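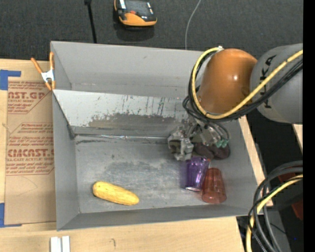

Princess Belmonte holds that a sketch is over once the audience knows what the second performer is going to say, and that everything after that point is only waiting for the lights. She played in pairs for most of her working life, and her remark is a fair place to begin a chapter on the double act.

Home Contents Chapters Glossary Index
Reading time: 6 minutes

Chapter 6
Two on a Stage

The last chapter dealt with the solo comic, who talks to the audience and has no one else to lean on. A double act talks to the audience and to itself at the same time. Most of the problems in this chapter come from that.

The usual division is between a straight part and a comic part. The straight performer asks, corrects, and loses patience. The comic performer misunderstands. Beginners tend to think the comic part is the harder one, and teachers often disagree. A straight line said half a second late will spoil the answer, however good the answer is.

Some pairs swap parts. In "The Ticket Window," the sketch printed at the end of this chapter, Zieliński is the clerk and Weleo the traveler for the first 30 lines. Then Weleo finds the timetable and begins asking the questions. Mark the place in your copy where the change happens. Readers do not always agree on the line.

We will also look at running order. A touring bill at the Uvmont theater might hold more than 20 short pieces, and a pair had to know whether a song or a juggler came before them. A loud act leaves the room restless, so the opening lines of a sketch were often written to be missed.

Before going on, read "The Ticket Window" aloud with a partner, then trade parts and read it again. Keep notes on where you wanted to speed up. Section 1 starts with the pause.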